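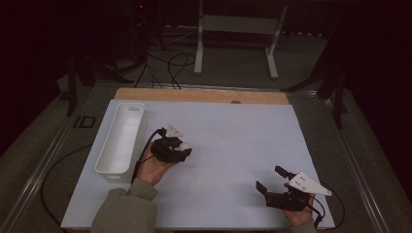
Eight weeks with the Iltmont long bin now, so time for a proper writeup. I bought a pair for the sorting bench after the old ice cream tubs finally went brittle and split, and I've been meaning to post this since October. Short version, good bin, daft label, buy the long one and skip the short. It lives at the left of the board, running lengthwise, slotted handle at the near end so I can hook it and drag it in one go. White plastic, long and narrow, thin ribs on the inside walls. Leaves most of the board free, which was the whole point of going narrow.

What I use it for. Small parts mostly. Caps, knobs, feet off old furniture, offcuts of conduit, the odd bag of screws. I do repairs for a few people round here and everything comes in mixed up in a shopping bag. Tip it on the board, pick through, keepers go left into the bin. Rubbish goes in a bucket on the floor. Not glamorous. Does my back in less than crouching over a tarp in the garage, that's for sure.

Size
Listed as "bench length", whatever that means. Measure your bench first. Mine fits with a bit of room at either end, but Temitope ordered the same one for her craft desk and it hangs over the front, so hers is under the bed with wrapping paper in it. If your bench is shallow get something else. Width is perfect. Hand goes in flat, hand comes out, no scraped knuckles.

The handle
Best bit. Edges of the slot are smooth, no moulding flash on either of mine. You can carry it one-handed if it's light, but load it with anything metal and it tips nose down, so two hands under the base. Learnt that with a full load of hinges. Spent the arvo on my knees looking for pins. Wish it had a slot you could get a better grip through with gloves on, mine are thick and it's a squeeze.

The ribs
Not sold on these. They stiffen the walls, fair enough, the sides don't bow when it's full. But fine sawdust sits in them and a cloth won't get it. Old toothbrush does. Or hose it out and leave it upside down on the lawn. Flat washers also like to stand up against them and hide, so check the walls before you decide you've lost one.

Colour
Go the white. I can see small dark parts in it straight away, even with the crook lighting I've got in that room. Small white parts, not so much, those I leave out on the board til the end and do them last. The board's a pale bluey white as well so it's the same problem there to be fair. I've been thinking about a dark mat. Gearóid at the hardware swears by the grey version of the bin but he does electrical and it's a different job. Marks do show on white. Grease pencil comes off with metho, permanent marker doesn't, don't ask.

The label
Whoever at Iltmont picked that glue needs a talking to. Big paper sticker on the base, tears into strips, leaves a gummy patch that picks up every bit of fluff in the house. Took me two goes with eucalyptus oil and a plastic scraper. Second bin I left it on, cant be bothered.

Against the others
Had a Visunbridge tray before the ice cream tubs. Shallower, nicer plastic, no handle at all. Fine if it never moves. Mine moves all day. The Unorholm one Hadiza lent me is deeper and it stacks properly with a lid, so better for storage, but it's a pain for sorting because you're reaching down into a well. Taller sides also block the light. If you want something to put on a shelf get the Unorholm. If you want something beside your hand while you work, this one.

Also tried the short version of the Iltmont. Too light, slides away when you drop things in. The long one stays put once there's a bit of weight in it. Empty it'll skate on a smooth board if you bump it - a square of that rubbery drawer liner underneath sorts that out.

Price
Paid $15 each at the hardware. Saw it for $9 online later with postage on top so it came out worse anyway. Reasonable. I wouldn't pay more for what is a plastic box with a hole in it.

Wear
Still straight, no cracks. One scuff on the bottom from the concrete. Handle end gets the most abuse and there's no whitening around the slot so far, that's where the old tubs always went first. Can't tell you how it goes in full sun, mine stays indoors. Modupe leaves hers on the back verandah with pegs in it, will update if it goes yellow.

Gripes, quickly - label glue, no lid available seperately, ribs hold dust, and the size should be printed in centimetres on the front where you can read it in the shop.

Would I buy again, yes. Already have, there's a third on the way for the paint gear. Four stars, five if they fix the sticker.

Edit: someone asked about the dishwasher. Top rack no chance, too long. Bottom rack on the diagonal if you take everything else out. Came out fine, low heat, sawdust still in the ribs.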